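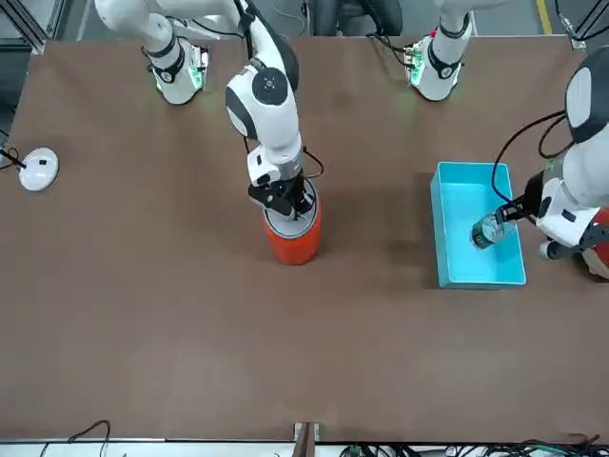
The two arms at the packing table, one on the orange-red container, the other with a bottle in the blue tray

Subject: Re: [packfloor] Anybody else getting arms on the kitting line?

Hi all,

Sorry for the slow answer, Saturday shift ate me alive. Quoting the bit I'm replying to:

> We've been told two arms are coming to our Moltus site in September
> and that "no roles are affected." What did it change for you folks
> at Valdovinos, day to day? And do the pickers still pick?

Yes, the pickers still pick! Just less of the dull stuff. We run 134 kit types, and the arms handle 60 of them so far, mostly the ones where it's a bottle or a tub going into a tray. Anything soft or floppy still comes to us, and so do the glass droppers, thank goodness – I wouldn't trust anybody but my own bench with those.

What changed for me is mostly my feet and my head. I used to stand at one table all shift and now I look after two cells, so I walk a lot more and my wrists have quit aching. But it's a different kind of tired. You're listening for the stop tone the whole time, and you're the one who decides if a tray gets pulled. Four of us did the Brisetti training (two days, decent lunch) and we got a bump in pay for it, but only after we asked in writing. So ask in writing. Ask before September.

About "no roles are affected," well. They didn't let anyone go here. They also didn't replace the two people who left in spring, and evening shift feels that. Our best day by hand was 4000 kits and they'd love to call that a normal day now. Get them to say what the target is and who gets talked to when a cell is down, you or the vendor. We had a rough few weeks where downtime was going on our numbers.

Oh, and the cables. Get somebody to walk the floor with you before they sign off on where everything goes, I've complained about ours twice.

Does anyone on here have the Zultudo scheduling screens yet? Ours show cell 89 as ours and it's in the other building.

More later, I'm on at 6.

> Also is it loud?

Nope, the tape machine is way worse.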